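The Ridel Arm

My brother gave me the key to the Nurnside workshop in November and said I could have the back bench until he needed it. He had been building an arm there for two years. He was going to Ocampo for work and did not think he would be home before spring.

The arm was a Ridel, bought secondhand, with most of its wiring replaced. He left a notebook. The first page said to tighten the shoulder before anything else. The second page was a list of parts he still owed people money for.

I went in after my shifts. The heater took up to 60 minutes to make any difference, so I kept my coat on and read. I learned how to bring the arm down slowly and how to stop it. I learned that it drifted to the left when it had been running a while, and that he had known this and written "later" next to it.

The shoulder motor failed the second week. A new one from Tirkska cost 260 dollars. I called him and he said to forget it, the whole thing had cost him enough already. I asked how much. He said he quit adding it up. I bought the motor with the money I had put aside for tires.

It came in a box stuffed with newspaper in a language I couldn't read. Fitting it took two evenings. One of the bolts had been rounded off and I had to drill it out, and I cut my thumb doing it. When I switched on, the arm lifted to its rest position and stayed there. I ate a sandwich and watched it for a while.

After that I needed something for it to push. Our mother still had the blocks from a shape sorter in her hall closet, in a bread bag. She asked what I wanted them for and I told her. She said he used to put the star in his mouth. She didn't say which star.

I set the maple board on the blue table and put the blocks on it. I had written one job for the arm, and it was a small one. It had to come down beside a block, touch the wood without pressing, and move the block a little way across the board.
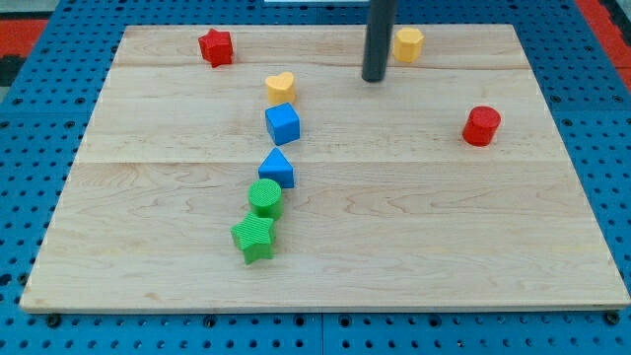
I ran it 100 times over the next several nights and wrote each one in the notebook under his last entry. I used his columns. Where he had put "drift" I put "drift." Some nights the finger came down in the same place every time, and some nights it wandered and I went home early.

He called on 30 December 2024. The job in Ocampo had been extended and they were giving him an apartment. He said I should sell the arm if anybody would take it. He thought it might bring 500.

I said I would ask.

"Does it even move?" he said.

I told him it moved. I told him about the motor and the bolt. He was quiet, and then he asked what I had done about the left side, and I said I hadn't done anything, I was only writing it down. He told me to look at the cable where it went through the elbow. He thought it might be pulling. He had meant to reroute it before he left.

I had the phone on the bench by then and was looking for the small hex key.

"Is it the loose loop or the one under the tape?" I said.

"Under the tape," he said. "Go easy, it's old."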